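Chapter 4
What a Label Says and What It Leaves Out

In February, a shopper in Tustmont picks up a sweatshirt with a tag that reads "made with recycled fibers." She pays more for it than she would for the one on the next rack. What has she bought? Most readers will say a garment made from old garments, or from old bottles. The tag doesn't say so. It doesn't say how much of the cloth was recycled, where the old fiber came from, or who checked. A single percent would make the sentence true.

This chapter is about claims made for clothing, and about how little some of them commit anyone to. We will look at the words themselves first, then at the numbers, and last at the seals and badges printed next to them. Students who have worked through Chapter 3 will know the difference between a fiber, a yarn and a fabric. That difference matters a good deal in what follows, and sellers often blur it.

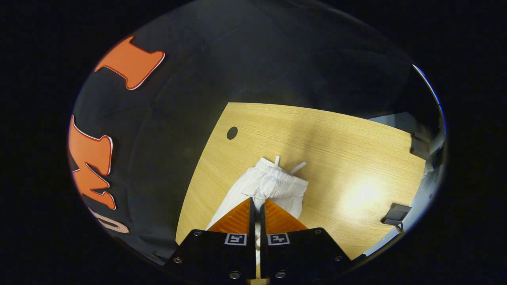
By Despina Gashi

Large orange letters with a thin white border, printed on black fabric, are easy to read at a distance. The facts a buyer needs are seldom that size. They tend to sit on a small tag in a side seam, in several languages, and many people cut them out before the first wash.

Take the case of Erberg, a maker of work shirts that ran a campaign built on one number. Each shirt, the company said, saved 2286 liters of water. The figure was repeated in store windows and in at least one school workbook. When a buyer for the Dulcombe uniform service asked what the shirt was being compared with, she was sent a chart with no source on it. The comparison turned out to be with a heavier shirt, grown from thirstier cotton, that Erberg had never sold. Against the company's own earlier shirt the saving was 100 liters. Both numbers may have been worked out correctly. Only one of them answered the question a buyer was likely to ask.

It would be easy to decide from this that every claim is a trick. I don't think the evidence supports that either. The Mok survey, which we return to in the second section, looked at 1570 garment tags and found that almost half gave a share by weight and named the part of the garment it applied to. Those tags can be tested. A lab can be wrong about fiber content, but it can be wrong in a way that another lab can catch.

The word "natural" is harder. Wool is natural, and so is the grease washed out of it. Dye, finish and sewing thread are usually left out of the claim altogether. Before reading on, find a garment you own and copy down every word on its tag, including the washing directions. Mark the words that could be shown to be false. Keep the list, as you will need it for the exercise on blended yarns.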